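How to keep cardboard boxes for the next time

When we came to live in Prurbridge we had to buy moving boxes, and they were not cheap for what they are. After the move I put all of them in the rubbish store, and in May I needed ten again for my mother-in-law's books. Now I keep a small stock. It takes little space if you do it correctly, and I write down the way I do it.

Which boxes to keep

Keep the strong ones. Press the corner with your thumb. If it goes in easily and does not come back, the box is tired and can go to recycling. Look also at the bottom folds, where a box breaks first. A box which had vegetables or meat in it I do not keep, even if it looks clean. The smell stays in the paper and small insects like it very much.

Boxes from wine shops are good for glasses and jars. Shoe boxes are too weak for anything except papers and sewing things. The boxes from Grodico, where I order flour and rice, have a double wall and I have used some of them three or four times already.

Opening without damage

Do not pull the tape with your hand. It takes the top layer of the paper with it, and after this no new tape will hold on that place. Cut along the middle line with a short blade, only as deep as the tape. I cut away from myself, slowly, with the other hand behind the knife and never in front of it.

For old labels, warm them with a hair dryer for about 30 seconds and lift one corner. If the label does not want to go, leave it and glue a piece of plain paper over it. The address must be covered before you give the box to another person.

Folding and storing

Open the bottom, press the box flat along its own folds and do not make new ones. A new fold is a weak place for ever. Tie the flat boxes in bundles with cotton string, the same sizes together. I had rubber bands before, but they became dry and broke, and one was stuck to the paper like glue.

The bundles must stand on their long side, a little away from the outside wall. Our storage room is under the stairs and the wall there is cold in winter. The first year I put the bundles directly against it and the lowest two became soft and grey. Now they stand on a wooden slat and I have no problem — only dust, which I brush off.

Making the box ready again

Fold the short flaps first, then the long ones. Put one strip of tape along the middle line and continue it on both sides of the box, the width of a hand. Then put a second strip across. For books I make 3 strips across. The trick where you turn the four flaps one under the other without tape is fine for pillows, but the bottom opens as soon as you carry something heavy.

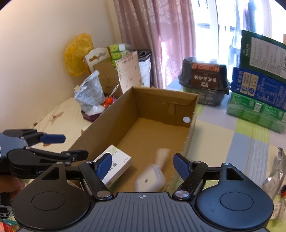

An open brown box with two things in it, and plenty of room left.

Packing it

Heavy things go to the bottom and light things on top, everybody knows this. But a box which is half full is also a risk, for its top goes in when another box stands on it. Fill the space with towels or crumpled newspaper, or cut the sides lower and fold them in. To cut lower, score the outside lightly with the back of the knife along a ruler, then cut the four corners down to this line.

Write on the side and not on the lid. In a pile you see only the sides. I write the room and one or two words, with a thick pencil, so that I can rub it out or write over it next time.

What is too worn for all this, I cut into flat pieces for under the shoe rack or under the paint tins. Our neighbours at the Suksawat restaurant take the large pieces for their floor on rainy days.

Last changed 13/08/2021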